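December 14, 2025

I have spent my whole Sunday sorting out bottles. Not wine, sadly (though there was a small glass at the end of it). I mean the shampoos, the bubble baths, the hand soaps, the washing-up liquid, the fabric stuff, the three things for cleaning the oven that all say they're the only thing you need for cleaning the oven. I went in at ten in the morning to find the spare toothpaste and came out when it was dark.

It started with the shelf under the bathroom basin giving way. I'd been meaning to fix it since September, when Keegan came to look at the tap and said "that's going to go, that is", and I said yes, I know, and pushed another bottle of conditioner on to the end of it. So it went. Everything slid forward in one lump and the doors wouldn't shut, and I stood there in my slippers with the toothpaste still nowhere to be seen.

I did what I always do, which is get it all out on the floor and then have a cup of tea and regret it. There was so much! I'd no idea we had two hot water bottles. I found the nice Gurnoso bath oil that Ilse Lammers gave me when I moved in, still with the ribbon on, and a tub of Foltance hand cream I'd accused my sister of pinching. (Sorry Aliki. I've sent a text.) The hand cream is a 180 ml tub and I'd used one fingertip of it, you could see the dent.

Then there's the refill problem. I got very keen on refills last winter, when the shop by the station started doing them, and I was rinsing out every empty that came my way because it might be useful. Squeezy ones, pump ones, the tiny ones from hotels. The refill shop sells hand soap in 1000 ml pouches and I was decanting it into whatever was nearest, and of course I never wrote on any of them. So today I was sniffing things. One was definitely hand soap. One was either shower gel or floor cleaner, and I wasn't prepared to find out the hard way, so it's gone in the garage with FLOOR? on it in marker pen.

If you've got a cupboard like mine, my method (such as it is) went like this:

- everything out, even the sticky things at the back
- lids tightened before you lay anything on its side - I learnt that one with a Camacho fabric softener and it's still in the grouting
- half-empties of the same thing tipped together and left upside down in a mug
- anything you can't name goes in the garage or down to the tip

The upside-down mug business takes ages, by the way. I had a row of them along the windowsill and my neighbour Evdokia popped round for her casserole dish and asked if I was running a laboratory. She then went home with the second hot water bottle and a lavender soap, so I don't think she minded much.

The shapes are what I can't get on with. Who decided bottles should be round all over? A nice straight-sided one stands next to its neighbour and behaves. The fat ones with the pretty caps take up room for three and topple if you look at them, and I'm forever getting them because they look cheerful in the shop. I've got a real weakness for blue ones. Put a bit of green on the top and I'm done for, it's in the basket before I've read what it's for.

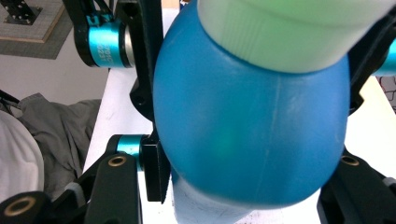

Anyway, the fat ones now live in a washing-up bowl on the bottom of the cupboard, where they can lean on each other as much as they like, and the straight ones are up on the shelf at the back in twos. Keegan lent me a pair of proper brackets and talked me through it over the phone. It isn't level. I put a bottle of mouthwash on it and it didn't slide, and that was good enough for me.

I also bought one of those Tritell turntable things ages ago for the kitchen and never got on with it, so I tried it in here, and oh, I'm converted! Give it a push and round comes the cotton wool. Moisturiser and plasters are on there too. I've been back in twice just to spin it.

Still to do: labels. I've got a roll of 21 sticky ones left over from the jam and I might make a start tomorrow if I can find a pen that writes on plastic. The airing cupboard can wait until after Christmas, I've shut the door on it. And the toothpaste was in the kitchen drawer, with the batteries and the candles from Aliki's birthday cake.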